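Drastcombe Community Help > Home Office > Printers and Ink

Printer says cartridge empty but I've only had it a month — refill, replace or ignore?

Posted by Finn Hollmann
Thursday, 7.40 pm

Hello all, I hope somebody kind can set me straight before I spend any more money. I have a Corier 1219 laser printer, black only, which I bought for doing the parish walks leaflet and my daughter's endless school worksheets. It came with what they call a starter cartridge, and when that went I bought a compatible one from a shop on the internet. The listing said 4000 pages. Well, I put it in at the start of July and this week the orange light came on and the little screen says "Toner low, replace soon".

Now I do print a fair bit, but I can't believe I've done anything like that many! I've had two packets of paper in the time and there's still a good wodge left in the second one. The pages look perfectly all right to me, nice and dark, apart from a slight pale stripe down the left side on the walks map (which has a lot of black in it, to be fair).

So my questions are really these. Is the printer telling the truth? Can I carry on until it stops? And is it worth getting one of those refill bottles, or is that asking for a mess? My brother-in-law swears by them but he also has a grey patch on his carpet. I'd be so grateful for any advice, and sorry to have gone on.

Reply from wendy_at_the_allotment

Just take it out and give it a shake. Mine does this every time and I get weeks more out of it. Rock it side to side though, don't shake it up and down like a ketchup bottle, and do it over newspaper.

Reply from Marjorie T

Hello Finn, and welcome. You've not gone on at all, we've had far longer on here, mostly from me.

I looked after the printers in a school office for 20 years, so I've met that orange light more times than I'd care to remember. The first thing to know is that on a good many lasers the printer isn't weighing the powder or peering inside. It keeps a tally as it goes and makes a guess, and the guess is often a cautious one. With a compatible cartridge it may be reading a chip that was set up for the smaller size, so it thinks you've got a standard one in when you paid for the large. I'd go back to your order and check which of the two you were sent. It's an easy mistake for a packer to make, as the boxes look the same but for a letter on the end of the code.

Do also look at how they worked out the pages. The figure on the listing is nearly always for a sheet with only a little text on it, five per cent covered or thereabouts, which is a short letter with wide margins. A map with dark woods and thick borders can eat several times that. If the walks leaflet is mostly map, there's your answer, or a good part of it.

As for carrying on, yes, I would. "Replace soon" is not the same as "replace now". Your pale stripe does sound like the powder has settled over to one end, so take Wendy's advice and rock it gently, five or six times, level, with the drum side kept out of bright light. Don't touch the shiny roller. Put it back, print a test page from the menu, and see if the stripe has gone. Keep a spare in the cupboard by all means, but leave it sealed until you need it.

Refill bottles I'm less keen on. They can be done, and my neighbour did hers for years, but you need the right powder for the model, you often need a new chip as well, and the waste powder has to come out somewhere. If you do have a spill, please don't use the ordinary vacuum, as the powder is so fine it goes straight through the bag and out the back. Damp cloth, cold water, no rubbing. Hot water sets it. I put the cloths and any bits of tissue in a lined bin with a lid and tie the bag up when I've finished.

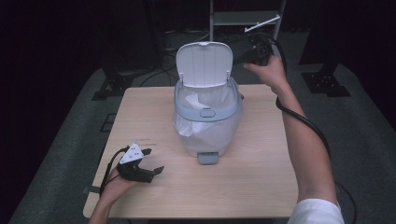
Small pedal bin with a liner, lid up.

The empty cartridge itself shouldn't go in with the household rubbish if you can help it. Chukwu on the high street will take any make over the counter — or they did when I was last in — and most of the online shops will send you a label if you ask nicely.

If it still stops dead after all that, write to the seller with the page count from the printer's own status sheet. It's under Reports on most of them. A decent firm will swap it without a fuss when they can see the number in black and white.

Do let us know how you get on, I always like to hear.

Reply from gasenness_dave

Had one of these at work in Gasenness. There's a setting somewhere called Continue when low or similar, turn it on and it'll stop nagging. Can't remember which menu, sorry. Possibly under Supplies.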